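Plustari Cloth Kit: Frequently Asked Questions
Last updated December 10, 2023

We get a lot of the same mail, and I enjoy answering it, but it seemed fair to put the answers where everyone can find them. If something is missing, write to the Traltivdale workshop and I'll add it.
— Yurii Nazarenko, Iltier

What is the Plustari Cloth Kit?

It's an add-on for small tabletop robot arms that gets them working with fabric. You get a pair of fingers, a wrist camera with its bracket, a bag of practice cloths, and the software that ties them together. You bring the arm and a computer to run it. We built it because most starter kits have you stacking cubes, and cubes are fine for an afternoon, but cloth is where things get really interesting! A cube looks like a cube from any side. A washcloth has a new shape every time you let go of it.

Which arms does it fit?

Any arm with a flat wrist plate and the common four-hole pattern, as long as it can carry 480 grams at full reach. That figure covers the gripper, the camera and a damp hand towel, which is the heaviest thing we suggest lifting. If your arm has a different hole pattern, the drawing for the adapter plate is in the downloads folder and you can print it or have it cut. Plenty of people have printed theirs and been happy with it.

Is this a kit for beginners?

Yes, if you're a patient one. You should be able to move your arm from a computer already, even if only with the maker's own app. You don't need to have trained anything before. The first chapter of the guide has you picking up one cloth and putting it down again, over and over, and it is more fun than it sounds.

How long does setup take?

Plan on an evening. Mounting the fingers is quick. The camera takes longer, mostly because of the cable, which needs enough slack to get through a full wrist turn without snagging on the elbow. Do the slow rotation test in chapter 1 before you tie anything down. I skipped it on my own arm in August and pulled a connector clean off.

Why are the fingers full of pockets?

To save weight. A solid finger is stiffer, but it also makes the wrist sag, and on a light arm you feel every gram. The ribs between the pockets keep enough stiffness for cloth work. Please don't use them for cans, jars or anything else that pushes back. They'll flex and you'll be disappointed.

How should I grab a cloth?

Go for a bunch. A single layer pinched at the very edge looks elegant and slips out half the time. Come down with the fingers open, let the cloth gather between them, and close slowly until it puckers up into a little peak. Terry and fleece are wonderful for this, and anything with a nap gives the fingers something to hold. Thin cotton is harder. Satin is miserable, and I say that with affection, having spent a whole weekend on one pillowcase.

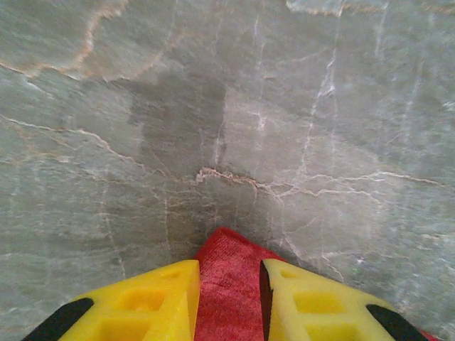
Once you have a bunch you trust, lift a few inches, stop, and let the cloth hang before you move sideways. The pause costs very little and saves a lot of dropped corners. Later on you can shorten it, and the guide has a section on doing that without undoing your good habits.

Does the work surface matter?

More than I expected when we started. Plain mats are the easiest place to begin. A busy surface such as veined stone, wood grain or a patterned tablecloth gives the camera a lot of lines to look at, and a model that has only ever seen a plain mat can get confused by them. The cure is to practice on the surface you plan to use, and then on a couple of others. Strong cloth colors help too, so start with the bright ones and save the grays for later.

What about lighting?

Soft and even is best. The Sun is the most common culprit when somebody writes to say their arm worked beautifully in the morning and fell apart at lunch. Direct sunlight moves across the table and washes out the texture of the fabric. Pull a curtain and use a lamp with a shade. The arm will throw some shadow of its own onto the table, and that's okay, it belongs in your practice runs because it will be there every other time as well.

Can I move the camera somewhere else?

You can, and the software will accept a second camera on a stand. I'd keep the wrist one in place, though. It looks straight down the fingers, so it sees the cloth at the moment of closing, when the arm usually hides everything from a camera across the room. If you do change its angle, even a little, record new runs. Old ones won't match.

How many practice runs do I need?

For one cloth on one surface, our own pick-and-place model was trained on 234 runs and does nicely. For folding a towel in half, we used 300. Your numbers may be different. A careful set where the cloth starts in lots of different positions will beat a bigger set where you kept dropping it in the same spot.

Do I have to share my recordings?

No. Everything stays on your computer unless you choose to upload it. There's a shared folder for people who want to swap runs, and it's a friendly place, but it's entirely up to you.

What wears out?

The black strips along the fingers, mainly. Wipe them with a barely damp cloth when lint builds up, and swap them when they go shiny. The kit comes with 2 spare sets, and we sell more at cost. Check the finger screws now and then as well. They like to work loose in the first few days.

Can I wash the practice cloths?

Please do! Cold wash, no softener. Softener makes fibers slick and your grip will change overnight. Wash the red ones separately the first time, or everything else in the bag will be pink.

Is it safe around kids and pets?

Treat it like any moving tool. The fingers close gently, but the arm behind them may not, and that depends on whose arm you own. Keep the stop button within reach. Cats are extremely interested in moving cloth, so shut the door.

Will it fold my laundry?

Not yet. It will fold a hand towel on a good day, and watching that happen on your own table is a thrill. Shirts are a long way off — sleeves alone could keep us busy for years. A chapter on washcloth stacks is being written now and will be a free download for everyone who has the kit.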